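Re: [grippers] Which hand for the kitchen tasks?
Date: 28/01/2018 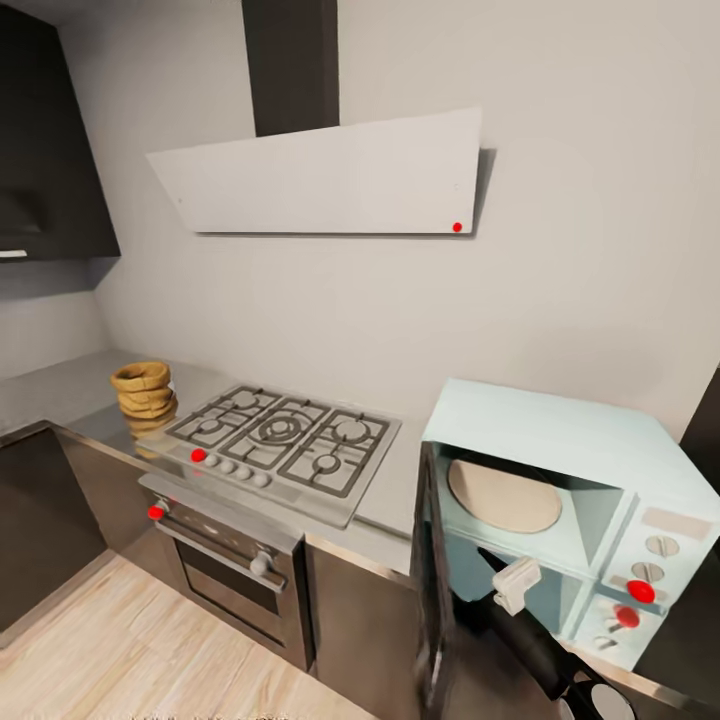 Kitchen scene in the simulator, white gripper at the microwave with the door open

Hello all,

Replying to the list as well, as two people have asked me the same thing privately and I would like to type it once.

The earlier message said:

> We are choosing between the Lakstead two-finger and the Savolainen
> three-finger for a set of household tasks: microwave door, oven knobs,
> hob knobs, picking up bowls. Budget will stretch to one. Has anybody
> tried both on the same arm? The Savolainen looks much cleverer in the
> brochure. Also, is it worth doing any of this in simulation first, or
> does the contact model make it all nonsense?

Taking the last part first, because it is the part I have opinions about. Yes, do it in simulation, and yes, some of it is nonsense. The trick is knowing which some. We put both hands on the same simulated arm under the Ciketti controller and gave each of them 300 tries at each task, with the arm's starting position nudged a little every time. Nothing was tuned per hand apart from the closing force, which I did badly for the Savolainen the first time and had to do again.

Reach and clearance came out very believable. The microwave sits over on the right of the counter, and once its door is swung right open there is less room for a wrist than you would think from looking at it. The three-finger hand is wide. It kept meeting the open door on its way to the turntable, and the planner's answer was to go round by a route that I can only call scenic. The two-finger hand went in and came out again without fuss. I would trust that result on a real bench, having measured a real microwave with a real ruler.

The knobs are where it gets murky. On the hob knobs the Savolainen did better, as the brochure said it would, three fingers being a sensible number for a round thing. I was ready to be impressed until I changed the friction setting by a small amount and the order swapped. Change it back and it swapped back. So I have a very precise answer to a question about my friction setting, should anybody be collecting those.

A note on the red dots, as somebody is bound to ask. They are just our markers. We have one on the leftmost hob knob, one on the little oven knob and one on the corner of the hood. Please don't let your vision people train with them switched on, or you will end up with a robot that is excellent at finding red dots. The microwave has red buttons on its panel too, and our first detector was very fond of those.

The stack of bowls I would leave until last. Both hands could grip the top one. Neither could be relied on to take only the top one, and the woven rims do odd things when the collision shapes are simplified. If you make the shapes finer the whole thing slows to a crawl. I have left it running over lunch and come back to find it had had a shorter lunch than I did.

On controllers: the Prolow people will tell you that theirs copes with contact better. We tried it for the microwave door only. It was smoother on the pull and much fussier to set up, with 26 parameters in the file, of which I understand perhaps the ones at the top. If your door has a stiff latch it may be worth the bother. Ours in simulation has whatever latch I say it has, so I can't help you there.

If it were my money I'd buy the two-finger. It is dull, it fits in the microwave, and when it fails you can see why. The three-finger fails in ways that need a meeting. If your list were nothing but knobs I might say something else, but do borrow one and try it on your own knobs first.

The logs come to 3,000 files and I'm not attaching them. The list software still remembers what I did in June, and so does the moderator. Write to me off-list and I'll put them somewhere you can fetch them, along with the scene and the two hand models. The force settings are in a text file with a rude name. Use the second set.

Does anyone have a decent friction figure for rubber pads on a metal knob, measured on an actual cooker? I would swap a lot of simulated ones for it.

Cheers from the slow end of the lab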